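Tarkmont Reading Room – spring progress report to the Halvorsen Fund

Hi Howard,

You asked for something a bit longer than my usual two paragraphs, so I made coffee and sat down with the notebook. This covers everything up to the end of May.

First, the big one: the evening hours are working. We started staying open until 9 p.m. with your money, and I was nervous about it – winter evenings in Tarkmont are dead, and I had visions of me and the radiator. But we've had 1557 visits since the grant began, and 996 of those came after 5 p.m. That's far more of an evening crowd than I put in the application! A lot of them are people on shift work over in Rultadlow who could never get here before we locked up.

The adult reading groups have settled at two a week. I'd planned on three, and the third one (the poetry one, my favorite, sigh) just didn't draw enough people to keep going. I folded it into the late group and we now do a poem at the start before anyone opens the novel. They grumbled for a week and then someone brought in a poem of her own, so I'm leaving it alone.

Homework help is the part I'd like to talk to you about by phone. We have 40 kids signed up and the back table seats maybe half of them if they like each other. I've been splitting them by age, younger ones first and the teenagers from 6:30 on, and it mostly holds. What I'm short of is a second grown-up who can do algebra. I can do fractions. I can't do whatever the eighth grade is doing.

Books: we bought 72 new titles, mostly large print and graphic novels, which is what people kept asking for at the desk. The large print goes out as fast as I can put it back. I held off on the audiobooks because the price went up after I sent you the budget, and I'd like your okay before I move money between lines.

The Urkarus checkout software is in and I've stopped swearing at it. Overdue notices go out on their own now, and that has given me back most of a morning every week. It still prints every receipt twice. I've written to their help desk and they've been very polite about it.
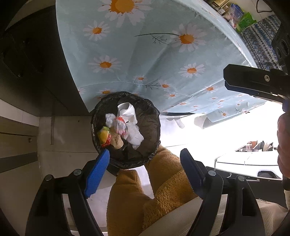
Upkeep has cost more than I guessed, and I'd like to be upfront about that. Longer hours mean more heat, more light bulbs and more cleaning, and I'd only budgeted for cleaning at the old level. I also dropped the no-food rule for the evenings – people come straight from work and they're hungry – so now the little round wastebaskets get snack wrappers and crumpled tissues on top of everything else. Black liners are a regular item on the supply order these days. We're over on that line and under on printing, and the two nearly cancel out. The full sheet is attached with the receipts.

The roof over the periodicals corner got patched in March and has stayed dry through some serious rain. I moved the armchairs back under it. One of them needs a new leg, but that can come out of our own pocket.

For the summer I want to try opening at 10 instead of noon, just for July and August, and see if the parents with small kids turn up. I'd trim one late evening to pay for it, so there's no extra ask. If you hate that idea, tell me soon, as I need to get the new hours on the door and into the Rultadlow newsletter.

Call me about the algebra thing whenever suits you. Mornings are quietest here.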